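I promised in October that I'd write something about folding, and then I didn't, and three of you wrote in to remind me (fair!). So let's talk about the small stuff - the cloths, covers, pouches and odd bits of fabric that live in a pile because they don't belong with the towels and they don't belong with the clothes either.

My rule these days is to start with the flattest thing. Covers, sleeves, anything padded. If it already has a crease down the middle, go with that crease! I spent years trying to fold padded things in thirds because a magazine told me to, and they just sprang open again the second I shut the drawer. One fold lengthwise, smooth it with your palm, leave it alone for a bit while you do something else.

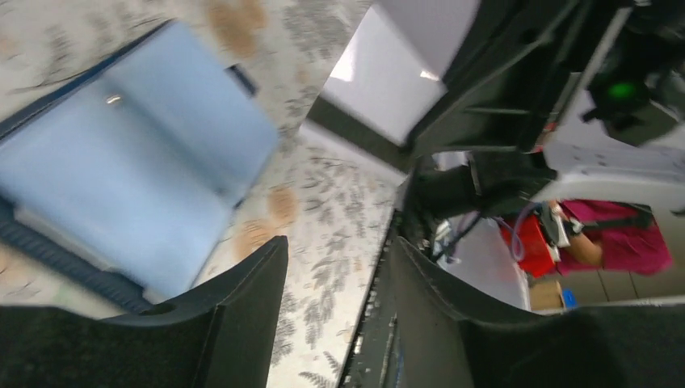 *Page last changed: 2021-02-13*

I like light blue for this kind of thing, by the way, with a navy edge if I can get it. The dark border gives you a line to match up when you fold, and you don't have to squint at corners. Straps and tabs get tucked in last. If you tuck them first they wander.

And yes, the leafy table covering again. I'm fond of leaf prints and I'm not giving them up. Several people asked how I get orange-brown marks out of a white background. Dish soap and patience, mostly, and when that fails I put a tray over them. Quyên Trình swears by a paste of baking soda left on for 30 minutes, and I'll try it when I can face all the rinsing.

Which gets me to trays. I've become a real bore about compartment trays (ask anyone who's had coffee at my place). The wooden kind with small square cells is my favorite, three across and four deep. Roll your dark little pieces up and give each one its own cell, and don't feel you have to fill the whole thing. Empty cells are fine! They're where next week's strays go. A bit of colored trim helps a lot too - with plain black rolls I can never tell what I'm grabbing, and green shows up nicely against the wood.

Bigger, slouchier fabric doesn't go in the tray at all. Push it to a back corner in a heap and deal with it at the end, when you have the room to spread it out. I used to do the big pieces first and then run out of steam before I got to anything small.

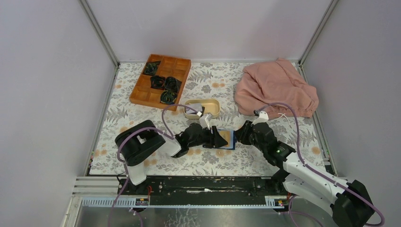

Raíssa Godoy wrote back after the last issue to say that she gave up on rolling altogether, and that her drawers are better for it: "Rolled things unroll the minute my kids go looking for something. I fold flat, stand them on edge, and stop there. Also, your cells are too small for anything I own."

Point taken about the kids, Raíssa. I'd still roll for a tray that stays out on a table, and fold flat for a drawer that gets raided every morning. As for size, measure your bulkiest roll before you buy the tray. I did it the other way around once and ended up with a very nice box for buttons.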